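Histoire des textiles imprimés, séance 5
Le motif floral, de l'indienne au linge de maison

Reprenons où nous en étions : les toiles peintes venues d'Inde, et l'engouement fou qu'elles déclenchent en Europe au XVIIe siècle ! Des couleurs qui tiennent au lavage, des fleurs partout, un coton léger : rien à voir avec les lainages de l'époque. En France, la prohibition de 1686 n'y change pas grand-chose, on en porte quand même, et elle est levée en 1759.

La rose arrive un peu plus tard au premier plan. Regardez toujours trois choses : l'échelle de la fleur, la densité du semis, le fond (blanc ou teinté). Les roses roses sur fond blanc restent un classique du drap imprimé.

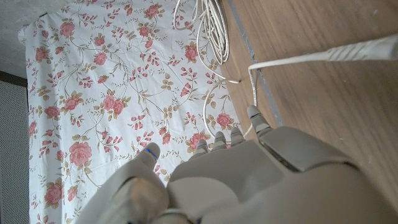 Yolandi Masilela se demande si le fond blanc ne vient pas simplement d'une économie de teinture. Bonne piste ! Il y a de cela, mais un beau blanc demandait aussi un long blanchiment sur pré, et il coûtait cher.

Passons au raccord. À la planche de bois, l'imprimeur repère chaque pose grâce à des picots placés aux angles. Un décalage d'un millimètre se voit tout de suite sur une tige ! Le rouleau de cuivre, breveté en 1783, accélère tout et impose un rapport plus court, lié à la circonférence du cylindre. Comparez chez vous deux tissus à fleurs en cherchant où le dessin recommence, c'est un exercice que j'adore.

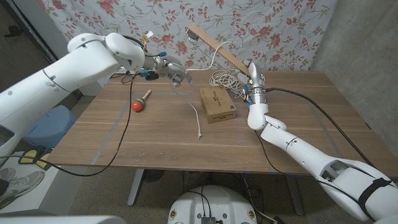 À préparer pour la séance 6

Relever le rapport d'un tissu fleuri au choix, en largeur et en hauteur, puis dessiner le motif sur calque. Le carnet d'échantillons Jarel (planche 1162) est consultable en salle Zariņš.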